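We use cookies to remember your settings. By staying on this page you agree to this. OK / Read more

How Do Clothes Get Their Sizes?

Reading time: 4 minutes

Look inside the neck of your T-shirt. Probably you will find a small label, and on the label a number or a letter. It may say 8, or M, or 7–8 years, or 128. All these shirts can fit the same child. So why do they say different things?

My name is Ayman Fakhoury and I cut patterns for children's clothes in Stistthorpe. A pattern is the paper shape that we put on the cloth before we cut it. Every day I must think about sizes, and children who visit our workroom ask me very good questions about them. I will try to answer some.

Before there were sizes

For a very long time, most clothes were made for one person only. Somebody in the family, or a tailor, measured you with a string or a tape, cut the cloth and sewed it. The shirt did not need a size, it needed only you. When you grew, the shirt was made longer, or it went to your little brother or sister.

Then came sewing machines and big workshops. A workshop could sew a hundred shirts in the time a tailor sewed a few. But the people in the workshop never met the children who would wear them. They had to guess how big a child is. The sizes are this guess, written down.

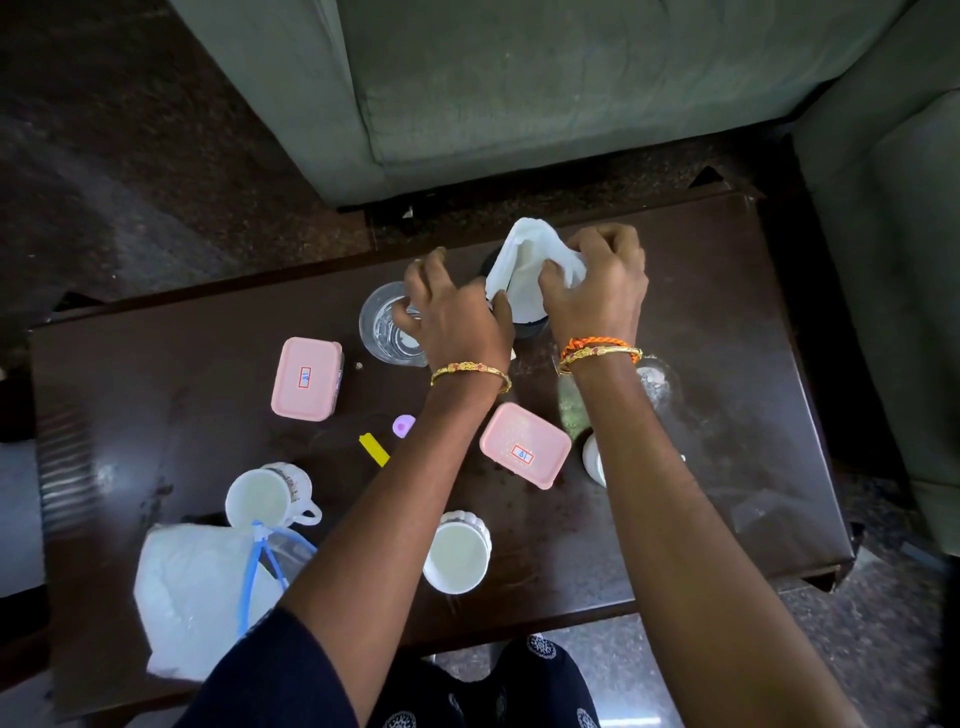

What the numbers mean

There are three common ways to write a size for children.

The first is by age. A label with "7–8 years" means the clothes were made for a child who is as tall as many children of this age. It does not mean that you must wear it when you are seven. Some children of seven wear 9–10, and some wear 5–6. Both are completely fine.

The second is by height. If the label says 128, it is for a child who is 128 centimetres tall. I like this way best, as you can check it at home with a wall and a pencil.

The third is by letters: S, M and L, for small, medium and large. These are easy to read but they tell us the least. Small for whom? One shop's M can be as big as another shop's L.

How we make one shirt into many sizes

In our workroom we first make a pattern in one middle size. We sew one shirt from it, and a child tries it on. We ask the child to lift the arms, sit down, bend and run a little. If the shirt pulls at the shoulders, we change the paper and sew again.

When the middle size is good, we draw the bigger and smaller ones. This job is called grading. You may think we just make everything bigger, like when you zoom on a screen. But children do not grow like this! Your legs and arms grow quickly, and your head grows slowly. If we made the neck hole bigger as fast as the sleeves, the shirt would fall off your shoulder. So each part of the paper moves by its own amount.

My colleague Anong Yimyam does most of the grading. Last February she graded a raincoat called the Bodar, and it had 31 pattern pieces, with the hood and the pockets and the small flap that covers the zip. Every piece had to be drawn again for every size.

Room to move

If your chest measures 64 centimetres, a shirt of exactly 64 centimetres would be very uncomfortable. You could not breathe in deeply. So we add some extra centimetres, and we call this extra "ease". A swimming costume has almost no ease, because the cloth stretches.
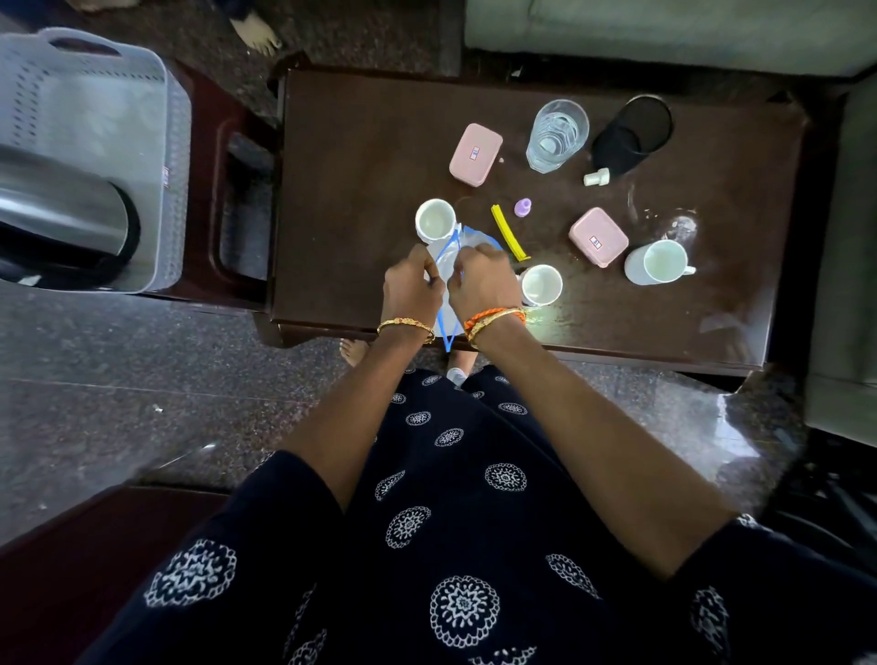 A winter coat has a lot of ease, as there must be space for a jumper under it. Jeans are somewhere in the middle. This is also a reason why two things with the same number can feel so different when you put them on.

Measure yourself

You need a soft tape measure and another person to help you. Stand straight, but do not hold your breath.

Height: take off your shoes and stand with your back to a wall. Your helper puts a book flat on your head and makes a small mark.
Chest: the tape goes under your arms and all the way round. It should touch you but not press.
Waist: bend to one side. The place where your body folds is your waist. Stand up again and measure there.
Inside leg: from the top of your leg, on the inner side, down to the ankle bone.

Write the numbers on a paper and put the month next to them. After half a year, measure again and compare. It can happen that your height has changed and your waist has not changed at all – then you need longer trousers, but not wider ones.

Words to remember

Pattern: the paper shape used for cutting cloth.
Grading: drawing a pattern again in other sizes.
Ease: the extra space between you and your clothes.

Get our next explainer by email. Enter your address to join the newsletter. You can unsubscribe at any time.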